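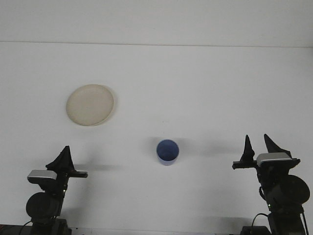

Four of everything and not one more, according to my sister, and if a fifth person shows up they can eat off a cutting board.

I love her but I'm not sure she's right, so I'm bringing it here! My partner and I are moving to Braddale at the end of the month, 1,067 miles from where we live now, into an apartment that is 595 square feet including the closet. The kitchen has two upper cabinets and one of them has the electrical panel in the back of it, so call it one and a half. We're selling or giving away nearly all our dishes because the mix we have now came from three different households and none of it stacks.

So I get to start over and I'm honestly so excited. I want to do this well. We cook most nights, lots of soup and rice bowls, and we like having people over (two guests usually, six people once in a while). There's no dishwasher. The full Flundine set I've been looking at is $189 for service for eight, and it comes with saucers, which I have never used in my life. Or I could buy single pieces and mix the colors, and then I'd have to decide how many of each.

What do you own, and what do you wish you'd skipped? Do mixed colors look nice on the table or does it end up looking like a yard sale?

**posted by smallstovebigsoup, March 22, 2022**

---

**pepperandplum**

Oh, this is my favorite kind of problem! We've been in a one-bedroom for six years with no dishwasher and I've changed my mind about dishes more times than I can count.

Skip the boxed set. Sets are built around a dinner plate, a salad plate, a bowl and a mug in equal numbers, and hardly anyone eats that way. You said soup and rice bowls, so you're going to run out of bowls by Tuesday lunch while seven dinner plates sit there looking pretty. My own list, after a lot of trial and error:

- 6 wide, low bowls (pasta, curry, salad, big breakfasts – these do almost everything)
- 4 deep soup bowls
- 6 plates in a medium size, somewhere between salad and dinner
- 4 mugs, plus 2 that don't match because I got attached
- 6 plain tumblers that work for water, juice and wine
- 1 large platter that also holds fruit on the counter

The medium plate was the big discovery for me. Full dinner plates wouldn't let our cabinet door close. Before you buy anything, measure the inside depth of the cabinet with the door shut, then take off a little for the hinges. I didn't do this the first time and had to return a whole stack.

On colors, please mix them! It looks wonderful if you keep one thing steady. I kept the finish steady, everything matte, and let the colors go wherever they wanted. My sister-in-law did the reverse: every piece is some shade of blue, but the shapes are all over the place, and her table looks great too. What makes it look like a yard sale is when the rims are all different thicknesses, at least to my eye.

One more thing. Buy two pieces first and live with them for a couple of weeks. Stack them, scrub them, scrape a fork across them. Some matte glazes pick up gray marks from silverware, and you want to find that out with two bowls and not twelve. The marks usually come off with a paste of baking soda and water, but it's a chore to do every weekend.

---

**gravyboat_gus**

get the set. saucers go under plants. done

---

**lemonrack**

I'm going to split the difference, having done it both ways.

With no dishwasher, owning less really does help, because the sink can only get so bad. When we went from twelve of everything down to six, washing up went from a dreaded evening event to ten minutes with the radio on. I can't recommend it enough. But four is tight if you have guests and want to serve any kind of dessert. You end up washing plates between courses with people standing right behind you.

For the six-person dinners, keep a small backup stack somewhere outside the kitchen. Ours lives in a lidded bin under the bed, with dish towels between the plates. I put it together for $20 from the thrift shop, all white, all slightly different, and it comes out maybe five times a year.

If you'll be on the Solanki Street side of Braddale, Kesteck sells open stock by the piece and will let you stand there stacking bowls for as long as you want. I've tested their patience on this! Check that whatever line you choose is still being made, so you can replace a broken one later.

And don't ship the heavy stuff that far. Take the two mugs you'd be sad to lose, wrap them in socks, and buy the rest when you get there.

---

**smallstovebigsoup**

Thank you all! Cabinet depth is 11 and a half inches, I just made the landlord check. Going with six wide bowls and six medium plates to start, mixed colors, and gus, I do have a lot of plants.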